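Stacking the Dishes Is Still the Hard Part

Home robots get a new launch date every year, and every year the date slips. The latest firm to ask for patience is Cinuver, which wants to put an arm in restaurant back rooms first and in family kitchens later. Its pitch this May came with a price, a waiting list and a promise that the machine will "put away after any meal." The company says 371 kitchens have signed up.

Signing up costs nothing, so that number tells us about curiosity and very little else.

What would be more useful is a look at the chore itself. Putting away dishes sounds like one job. For a machine it is a long string of small ones: find the bowl, pick a spot on the rim, close the fingers, lift without tipping, find the next bowl, and let go at the right height. A person does all of this while talking on the phone. Plastic bowls and cups are about as forgiving as dishes get. They don't chip and they weigh next to nothing, and a thin rim gives two fingers something to pinch. If an arm can't be trusted with these, the good china can stay in the cupboard.

Bowls and cups on a green cloth, with the gripper at work among them:

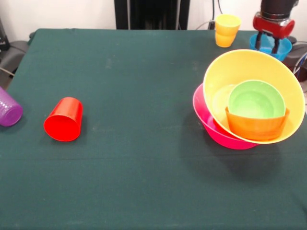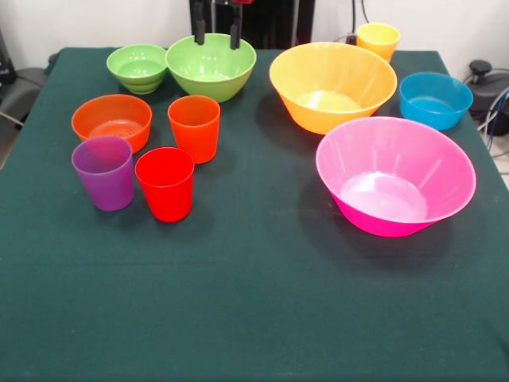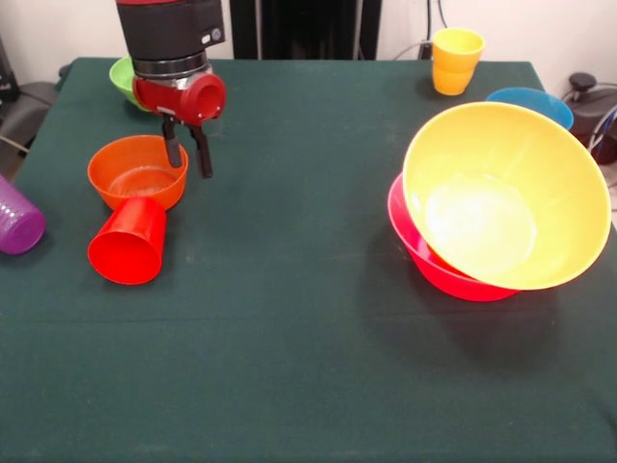
What the makers say

Cinuver says its system handles a mixed set of tableware "with no setup." Ask what that means and the answer gets longer. The dishes have to be clean. They have to be within reach of the arm. Glass is not supported yet, and neither is anything with a handle, which rules out most of the mugs in most of the kitchens in the country. Cutlery is planned.

Visitz, a smaller rival, is more careful. It sells to cafeterias and does not talk about homes at all. Its machine sorts trays and cups on a fixed line, where every cup arrives the right way up and facing the same direction. That is a real product doing real work, but a good share of the job has been done by the conveyor before the arm ever moves. Take the line away, let a cup roll onto its side, and you have a different problem.

A cup on its side is a fair test, and one that sales videos tend to skip. The fingers can't simply drop straight down over the rim as they would with a standing cup. The arm has to come in at some other angle, or pinch the cup across its body and turn it, or nudge it and try again. Bowls have their own version of this. One bowl set inside another should settle flat. If it lands at a slant, the one that goes on top has a slope to sit on, and the trouble moves up the stack.

The numbers on offer

Heiskanen, a testing outfit that rates kitchen equipment for hotel buyers, ran a tableware trial this spring with 5 machines from different makers. Each was given 500 attempts at stacking bowls and standing cups upright. Heiskanen has not yet released the full results, but the notes it sent to buyers make dull reading for anyone hoping to retire the dish rack. Most arms did well on the first bowl. Results fell off as the stack grew, and fell off again when the bowls were different sizes.

None of the makers has disputed the notes. Two of them have pointed out that their software has been updated since, and perhaps the newer version is better. It would be nice to see that shown on the same test and with the same dishes, with the failures left in.

Speed is the other figure that goes missing. Many demonstration clips run faster than life, sometimes with a small label in the corner and sometimes with none. A machine that clears a table in the time it takes to watch a movie may still suit a canteen that closes at 3 p.m. and has all evening. It doesn't suit a family that needs the table for homework.

The price

Inia, which rents out cleaning and kitchen machines, plans to offer a tableware arm for $3,000 a season, with repairs included. For a large kitchen that is cheap next to wages, provided the arm can be left alone. If a member of staff has to stand there and straighten the bowls, the kitchen is paying twice for the same stack.

Inia says customers will be able to cancel after the first month — a sensible clause, and one that buyers should read closely before they sign. It does not cover the cost of clearing counter space or changing the lighting, and both may be needed.

There is progress here, and it would be unfair to wave it away. Arms like these have become cheaper and safer to be near, and picking up a plain bowl in good light is no longer much of a stunt. The gap is between that and a chore done from start to finish, every evening, on whatever mess the last meal left behind — sauce, spoons, a cup under the napkins and all.

Cinuver's first restaurant machines are due out before winter. The company has not said whether it will publish how often they need help.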